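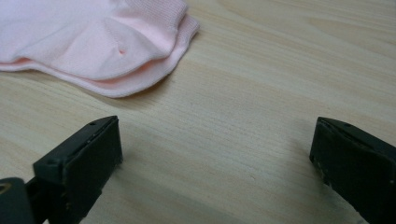

Vashisht Laundry Study wants 56 people who doubt that sorting clothes saves any time. We doubt it too.

You wash and put away your own laundry for 2 weeks, once your way and once by the Tallia method - the one that promises a calmer home.
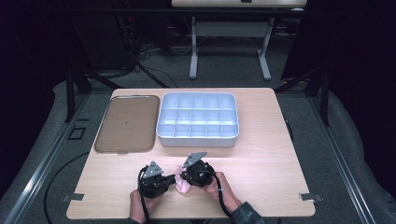 Brown tray, white box with compartments, small pink cloth.

No fans of the method, please. Pay is $874, sent after your last log.

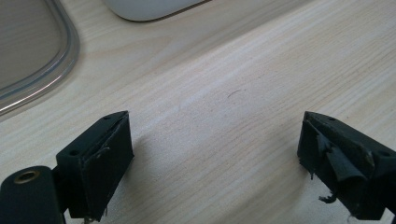
Pale wood-grain desktop.

Write to the Brollano office by 5 p.m. on the last day of July.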